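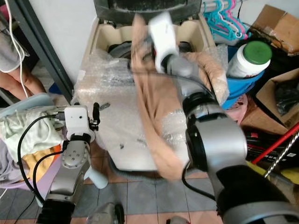 Call for Participants: Household Laundry Habits Study

Closing date for applications: 13/11/2020

The Bruveck Institute for Home Economics invites households to take part in a study of how people wash, dry and store everyday textiles. The study is led by Biljana Berisha, Senior Research Fellow, and will run until the end of May. A total of 89 households will be enrolled, of which 27 places are reserved for homes with children under the age of six.

What participation involves

Each household will keep a written laundry diary for 6 weeks. For every load, participants record the type of items washed, the program selected, the detergent dose and the drying method. Entries take a few minutes and may be made on paper or through the Ziltent online form. One member of the research staff will hold a telephone interview with the household at the start of the study and another at the end.

Participants will also receive a set of cotton test cloths, to be added to ordinary loads and returned by prepaid mail to our textile laboratory in the Chávez Building.

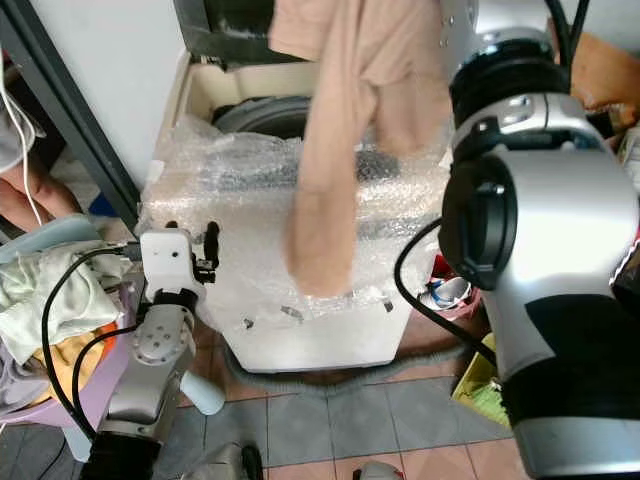

Households may use any type of washing machine, whether owned, rented or shared with other tenants. Applicants who expect to move or replace their machine during the study period should say so on the form — this does not rule them out.

Who may apply

The main contact must be at least 18 years old and responsible for a regular share of the household's laundry. Households that send most of their washing to a commercial laundry are not eligible, nor are current employees of the Institute and their immediate families.

Payment

Each household that returns a full diary and all test cloths will receive $50. Partial payment is available to those who withdraw after the third week.

Privacy

Diaries are stored under a household code, separately from names and addresses. Participants may withdraw at any time and ask for their records to be deleted.

How to apply

Application forms are available from the Institute's front desk or by mail on request. Please mark all letters "Laundry Habits Study" and address them to Biljana Berisha. Applicants will be notified of the outcome in writing.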